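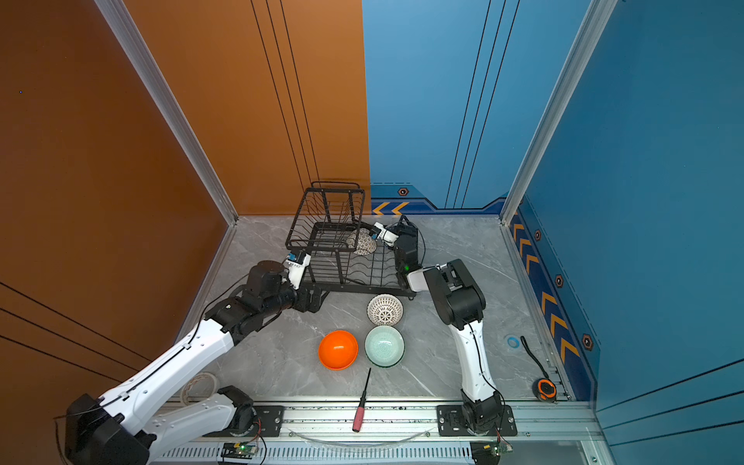

I held out against the two-tier dish rack for a long time, and I would like it on record that I still have doubts.

The claim is always the same. You have a small kitchen, you have one stretch of counter next to the sink, and if you stack your drying dishes on two levels you will get half that counter back. Every listing I looked at said something of the kind. The Gasar one promised I would "reclaim my prep space." The Rerkis one had a picture of a single lemon on a bare counter, as though that was what I'd been missing all these years. I don't prep that much. I make sandwiches and a pot of beans, and I have never once run out of room for a lemon.

What I had before was a folded towel. My mother dried on a towel, I dried on a towel, and the only argument against it I could take seriously is that a towel with a full dinner's worth of dishes on it gets soaked and stays soaked, and by August in this apartment it smells like a pond. So that was the opening. I went in through the pond smell and came out with a black wire rack, upper basket on top, a row of curved tines underneath.

I'll start with the tines because they annoyed me first. They're spaced for plates. Specifically, I think, they're spaced for the plates owned by the person who designed the rack, and that person likes a thin plate with a shallow rim. My plates are the heavy kind you get from a restaurant supply place. They go in, but they lean back at an angle I don't trust, and each one takes up the gap that belongs to its neighbor. The listing said 13 plates. I'd like to meet those plates. Saucers do fine, and so do the cutting boards.

Then there's the question of what goes between the tiers, which the listings are very quiet about. A two-tier rack has a certain height of air in it, and anything taller than that air has to go upstairs. Pots go upstairs. The colander goes upstairs. Upstairs fills up by the time you've washed three things, and then you're standing there with wet hands and a saucepan doing geometry.

The one object that has surprised me is the white lattice bowl. It's the openwork kind, all holes, good for fruit and useless for anything you'd want a bowl to hold. I'd assumed it would live on the table and never need washing, but a peach went soft in there and after that it needed washing a lot. It doesn't fit flat in the rack. Tip it on its side, though, and it slides in between the two levels and stays put. With that many holes in it there's hardly anywhere for water to sit, provided you give it a shake over the sink first. On the towel it used to leave a wet ring with a pattern in it – pretty, I suppose, if you like that sort of thing.

Getting it out again is less graceful. You have to turn it a little as you pull or the holes catch on the wire, and if you've loaded the top basket with glasses you will hear every one of them have an opinion. I hold the side of the rack with one hand now and fish around with the other. That's two hands for a bowl. With the towel it was one.

I mentioned all this to Dorin Mihăilă, who lives downstairs and has owned every kitchen gadget ever sold, and he told me I'd bought the wrong rack and should have gone for the Zuvport, which has a tray that drains itself into the sink by a little spout. I asked him how his was doing. He said he'd stopped using it on account of the spout growing something. He dries on a towel.

My other informant is Vasilică Mocanu, a much tidier person than either of us, and his position is that a dish rack is a cupboard for people who won't put things away. I hate how right he is. When I had the towel, I dried and put away after dinner, every night, because the towel had to be hung up. Now the clean dishes sit in the rack until I need them. I've eaten off the same plate for most of a week: rack, table, sink, rack. The cupboard above has become a sort of museum.

So has it given me my counter back? I measured, because I'm like that. The towel was long, but it lay flat and went away when I was done. The rack has a smaller footprint and never leaves. If you add up the hours in a day, and I did, on the back of an envelope, I've lost counter. No listing is going to print that next to the lemon.

A few practical notes, in case you're about to buy one anyway, as people do.

Load the lower level first. If you put a full pot in the top basket with nothing below, the whole business feels tippy, or mine does.

Check that it sits level before you put glasses in it. My counter dips toward the wall, and a folded bit of cardboard under one corner fixed it. The cardboard needs replacing every so often, for obvious reasons.

Wipe the wires where they cross. Hard water leaves white crumbs there, and on black they show up beautifully. Someone in the comments on my kettle post recommended Chiriac descaling powder for this. I've been using vinegar and I can't say I feel deprived.

And don't believe any number of plates that anyone gives you.

I'm keeping it for now. The pond smell is gone, and the lattice bowl gets washed more than it did. I've kept the towel too, in the second drawer, and last night I used it for the pot that wouldn't fit.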